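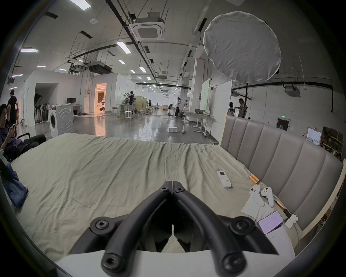

Work package 2 moved bed-making demonstrations from the Dranel arm cell to hand-held grippers at the Prarside site in May. Operators now perform each task by hand with the tool, and the arm is trained on the recordings afterwards. The bed station is in the same open hall as the light stands and desks, with a green duvet on the bed and a remote control and a phone among the small items lying by the headboard. Operators asked for a fixed place for such items between runs, and a tray has been ordered.

Output for the period was 3,689 accepted demonstrations, with 721 rejected at review. Most rejections were for lost tracking.

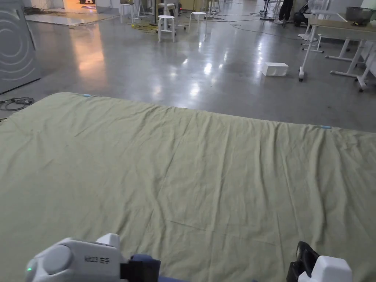
Staffing has changed more than the equipment. The two arm attendants have retrained as demonstrators, and Yeison Muñoz now plans shifts and reviews rejected runs. Sheet work is done with a gripper in each hand, low over the bed, and wrists tire sooner than they did at the old console. Sessions are limited to 100 minutes. Cables lie across the floor beyond the bed, and routing them overhead is costed in the Soriano quote.

Hama training took 149 staff hours, all charged to this period. Next period: folding tasks and a second review post.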